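Out and About: Open Days

November
By Grutness

The Trellora open day started at 10 a.m. and the good biscuits had gone by 10:20, so get there early if you go next year. Parking is behind the building, past the tile warehouse, and the sign is easy to miss from the road.

I went because the flyer promised "robots that learn by doing". I have been to enough of these afternoons to know that the doing is usually a short loop somebody has rehearsed all week. Trellora is a small outfit, 14 staff on one floor, and they rent half their space from Sonolon, who make the hearing-test booths you see at the chemist. The booths were more popular with the kids than anything with a motor in it.

The talk ran long. We were told the arm had done 2474 practice runs since winter. I asked how many of those had gone right and was told it depended on what you meant by right, which I thought was a fair answer from an engineer and a poor one from someone with a slide that said "ready for work". There was also a lot about a warehouse trial at Mousavi, a stationery wholesaler, where the plan is to have the arm sort 1000 items a shift. The plan has no start date.

Then to the benches. The job was coloured blocks on a white surface, which is about as kind a job as you can give a machine. No clutter, no glare, nothing squashy or see-through. I would have liked to see it try a bag of oranges. We also got to watch on a monitor what the camera at the wrist sees, and I spent more time there than at the arm itself. It's a humbler view than the brochure's: two dark ridged fingers and, when things get moving, a blue smudge between them. 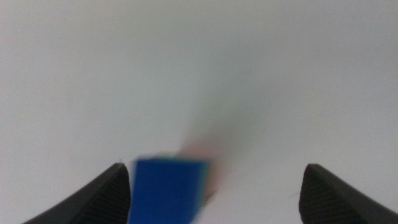 Can it do this in a real warehouse yet?
Judging by what was on offer, it's a long way off, and the staff at the benches were more willing to say so than the man with the slides.

To be fair to them, they let people ask anything, and the safety rules were clear and kept to. The visitor book had 123 names in it when I signed out, a decent crowd for a grey morning. Entry was free. The coffee was four dollars – bring a thermos.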